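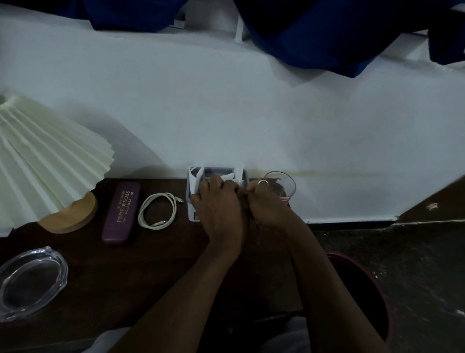

Home | Phones | Setup Guides | Accessories | Contact

Trilanora Phone Setup Guide
Section 2: Moving In From Your Old Phone
Posted February 18, 2023 by the Trilanora guides desk

Welcome to the fun part! Your Trilanora is charged, the SIM is in, and the language is set (if any of that hasn't happened yet, go back to Section 1 and come find us when you're done). Now you get to bring over your contacts, messages, photos and apps, and it's a lot less work than it used to be. We've moved plenty of phones ourselves and still love watching that progress ring fill up.

The steps below use Lurer, the transfer app that comes already installed on your Trilanora. You'll need to put Lurer on the old phone too.

Before you start

- Charge both phones past the halfway mark.
- Connect both phones to the same Wi-Fi network.
- Turn off battery saver on the old phone. Battery saver likes to pause Lurer right in the middle of a photo album.
- Know the screen lock PIN for the old phone. Lurer asks for it once and won't continue without it.

Note: Lurer itself needs 147 MB of free space on the old phone. If the old phone is packed full (this is often why people are changing phones!), delete a couple of long videos you've already saved somewhere else.

Moving your things

1. On the old phone, install Lurer from the app store and open it. Tap Send.

2. On your Trilanora, swipe up from the home screen, open Lurer and tap Receive. A square code appears.

3. Point the old phone's camera at the code. Both phones buzz when they've found each other. If the code won't scan, turn up the brightness on the Trilanora, or tap Use Number and type in the digits you see.

4. Enter the old phone's PIN when asked.

5. Pick what to bring over. Contacts, messages and call history are already checked. Photos, music and apps are not, so check those yourself if you want them. Tap the arrow beside Photos to choose single albums - a great chance to leave all those screenshots behind.

6. Check the line at the bottom that says Space Needed. If it's red, you've picked more than will fit. Uncheck something until it turns gray.

7. Tap Start on the Trilanora and set both phones down next to each other. You can use the new phone while it works, but leave the old one alone.

8. When you see All Moved, tap Finish. Apps keep downloading in the background after this, and their icons stay faded until they're ready to open.

CAUTION: Don't erase the old phone yet! Open your photos, read a few messages and call someone from your contacts first. Bank apps and sign-in code apps almost always need to be set up again by hand, and some of them want the old phone nearby to do it.

If you were using a Naciri phone

Naciri phones keep messages in their own locked folder, so there's one extra job. On the Naciri, go to Settings, then Messages, then Share With Other Apps, and switch it on before step 1. Switch it off again when you've finished.

Note: Naciri stickers and chat backgrounds don't come across. Plain text, pictures and voice notes do.

Moving photos with a Fimis card

Lots of pictures? A Fimis memory card is quicker than Wi-Fi, and the Trilanora's card slot is right there next to the SIM. We moved 913 photos this way in January and had them all in the gallery in 11 minutes!

1. Put the card in the old phone and copy your photos to it.
2. In the old phone's storage settings, tap Eject, then take the card out.
3. Power off the Trilanora, slide out the tray, lay the card in with the gold side down, and push the tray back until it's flush.
4. Power on. When New Card Found shows up, tap Use for Photos.

CAUTION: If the phone offers Use as Phone Storage, do not choose it here. That option formats the card and wipes everything on it.

If something goes wrong

The ring stops moving. Give it a few minutes, as large videos are slow. If it's still stuck, close Lurer on both phones and begin again at step 1. Lurer skips anything it has already copied.

Contacts show up twice. Open Contacts, tap the three dots, and choose Merge Matches.

"Phones not on same network." Check that neither one has jumped to mobile data or a guest network.

Messages are there but out of order. Leave the phone plugged in overnight. Sorting a long message history takes a while, and it only runs while charging.

Next: Section 3, Camera Basics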